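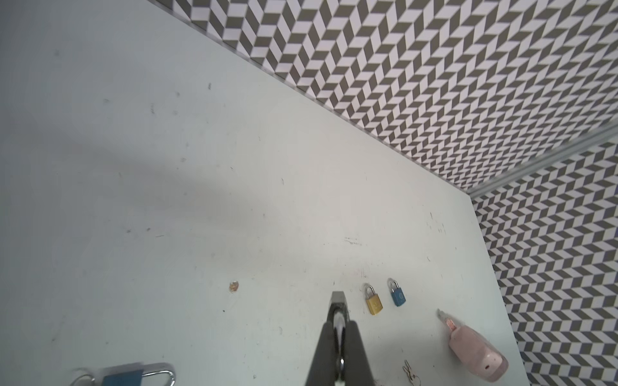
*The white top and its zigzag walls, tan-orange spot included.*

June 28, 2024

Spent most of the morning thinking about a tabletop, so that's the sort of day it was! I'd promised myself I'd get on with the Canpolat paperwork and instead I stood there with a mug of tea, staring at a stain. It's a small oval one, a sort of tan-orange, and once I'd spotted it I couldn't look at anything else. Tea? Varnish? Curry sauce? (I do eat lunch at my desk, so I'm a suspect, but I wasn't even in Enddale last week.)

Then of course I started seeing the scuffs. Little dark ones, quite faint, dotted about the place. White is a lovely colour for a work surface right up until you use it. Puspita wanted white from the start and I argued for grey, and I'm not going to bring it up again, but I'm writing it down in my own diary where I'm allowed to be smug.

The walls I've come round to. I thought all that zigzag would give me a headache – it's the same dark and light pattern on every side, like being inside somebody's jumper – and for the first few days it did. Now I quite like it. It hides everything as well, so a mucky fingerprint on the wall could sit there till August and I'd be none the wiser.

The front rail is another story. It has that long slot, plus the white duct with all the holes in it, and every crumb and snippet of wire in the building seems to end up in there. I ran a finger along one end and wished I hadn't. Must find the narrow nozzle for the vacuum, last seen in the box with the Christmas lights.

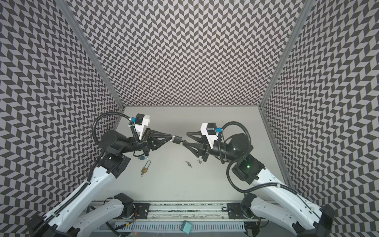

## After lunch

Rang Puspita Tjoa about the stain. She laughed at me for a good minute and then said to try bicarb on a damp cloth, very gently, and to leave the scuffs alone until she's back with her melamine sponge. She also said I'm not to go near the rail with anything wet, as if I would!

Popped out for bicarb and came home with bicarb, a lemon drizzle and a pair of rubber gloves that are too big. £34 all in, because I also bought a plant. No idea where it's going to live.

Didn't get to the cleaning in the end. Did two pages of paperwork, ate the drizzle, watered the plant. Stain tomorrow, first thing, before the kettle goes on.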